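Bin picking: success rate drops when parts touch the wall. Method problem or calibration?

Posted by clarkitz_lab in Manipulation and Grasping

I'm reproducing the two-stage method from the Kombo report (propose grasps from depth, then re-rank by predicted clearance). With parts in the middle of the bin I match their numbers. With long parts lying along a wall, 9 of 15 attempts fail, nearly always on approach. Hand-eye error is under 2 mm. Has anyone else seen this?

zalley_dev

Check your camera mount.

clivlow

We see the same thing. It is the re-ranking stage. The clearance model in the report was trained on a flat tray, so it has no notion of a sloping side and scores wall grasps as free. Two changes helped us:

Add the bin as a mesh before scoring, slopes included. A bounding box is too coarse. Then sample 6 wrist rotations per candidate and drop any that put the gripper body through the mesh. Run time goes up, but the ranking becomes usable.

Also test with mixed parts. Bars on their own hide the problem, since the proposals mostly stay on the long axis. Our bin in March, with the arm over it:
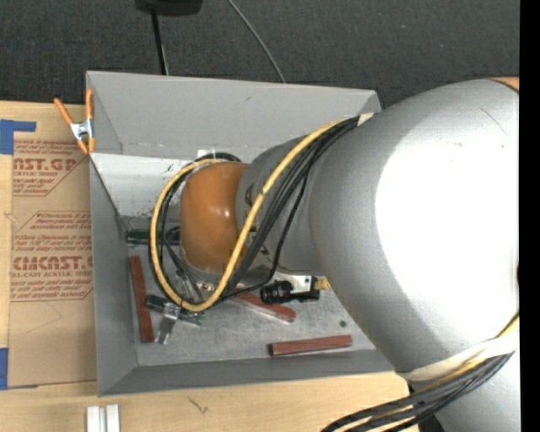
Bars, green pieces and a metal bracket in the gray bin.

The bar by the left wall is the kind of case I mean — the old ranking liked it far too much.

grip_notes

Does the mesh need to be re-registered if the bin gets bumped? Ours moves a little between runs and I would expect the clearance check to suffer.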